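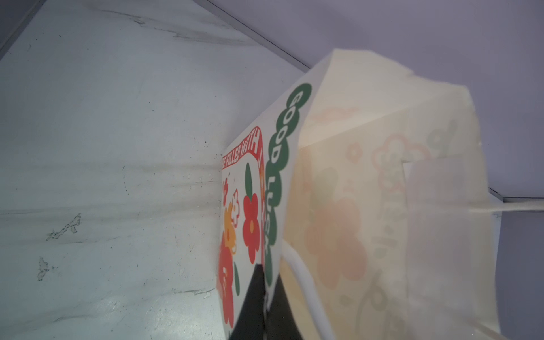
Vittoria Bassi writes that her peace lily droops every time she goes away, even though she soaks it before leaving, and asks if a wick would do better. It should.

You need a jar, a length of cotton cord and a pot with drainage holes.

1. Soak the cord in water for 5 minutes.
2. Push one end at least two inches into the compost, near the roots. A pencil helps.
3. Fill the jar and drop the other end right to the bottom.
4. Stand the jar level with the pot or slightly higher, out of direct sun.
5. Check it after a day. The compost should be damp – if it is soggy, lower the jar.

My lily takes more than 200 ml a week in December, with the heating on. Larger pots need two cords. Leave cacti and succulents out of this altogether and keep them dry until you get back.

Nylon string won't work. I use the Kondwood cord, but an old cotton shoelace is fine.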